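Thread: Has anyone been paid by Zoritz yet?
Last updated: 25 Jun 2019
Reading time: 1 min

patindale_mom
I've been writing toy and craft reviews for Zoritz since February, and my page just went past 3,000 views. My balance says $50 and I still can't cash out! Is that normal? I loved the old Carkard site -- you wrote your piece, they paid you, done.

kadir_akbulut
Normal, sadly. My first payout took two months. Are your posts over 600 words? Short ones earn next to nothing.
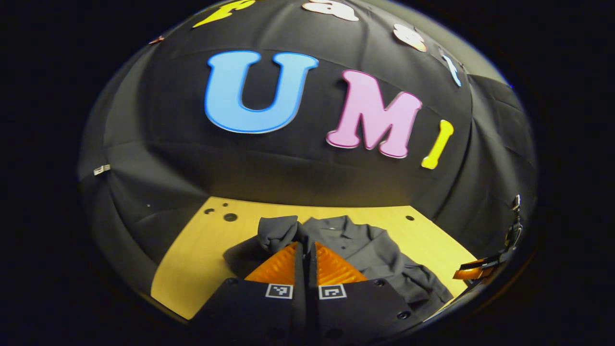

Foam-look letters on black cloth

patindale_mom
Some are, some aren't. I didn't know length mattered (where does it even say that?).

isah_writes
I don't agree with Kadir. My best earner is tiny, a gift list for toddlers. It's all about the title if you ask me.

kadir_akbulut
One lucky post, Isah. I have 102 up and the long ones win every time.

isah_writes
Well, mine pays for my coffee, so I'm keeping it short :)

Comments

Tuncay Akyol: Check that your tax form went through. Mine was stuck and they never emailed me.

patindale_mom: It was the form!! Sent it again just now, thank you.

glue_and_glitter: Still miss Carkard.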